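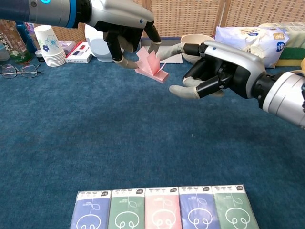

Notas adhesivas de color rosa sobre superficie azul.

De: Milagros Dumlao
Para: lista de material de montaña
Asunto: Re: Reimpermeabilización de las tiendas Foltico

Estimados miembros de la lista:

En respuesta a la consulta de Fedir Dovhaniuk, que reproduzco más abajo, les comunico los criterios que aplicará el área de material durante la próxima temporada.

Las tiendas Foltico de dos plazas se tratarán únicamente en el doble techo. El suelo conserva el recubrimiento original y no debe recibir producto alguno. Las costuras se sellarán por la cara interior, con la tela tensada, y se dejarán curar una noche completa antes de plegar.

Respecto a las fundas estancas Ebihara, no procede la reimpermeabilización. Las unidades con el cierre enrollable agrietado se darán de baja y se repondrán con cargo a la partida ordinaria, cuyo saldo es de 754 euros. El presupuesto recibido de Rusora asciende a 696 euros, transporte incluido, y queda aprobado.

Se ruega a los responsables de grupo que entreguen el material limpio y sin piquetas dentro de las bolsas. Las tiendas que lleguen con barro se devolverán al grupo correspondiente. El almacén de Sirkcombe recibirá material durante todo el mes de febrero, hasta las 18:30.

La tienda número 79 sigue sin varillas. Quien las tenga puede remitirlas directamente a Shiela Tolentino.

Atentamente,
Milagros Dumlao
Área de material

Fedir Dovhaniuk escribió:
> Buenas tardes:
> En la última revisión observamos que el doble techo de
> varias Foltico ya no repele el agua. ¿Debe tratarse también
> el suelo? Solicito además instrucciones sobre las fundas
> Ebihara, pues algunas presentan grietas en el cierre.
> Un cordial saludo,
> Fedir Dovhaniuk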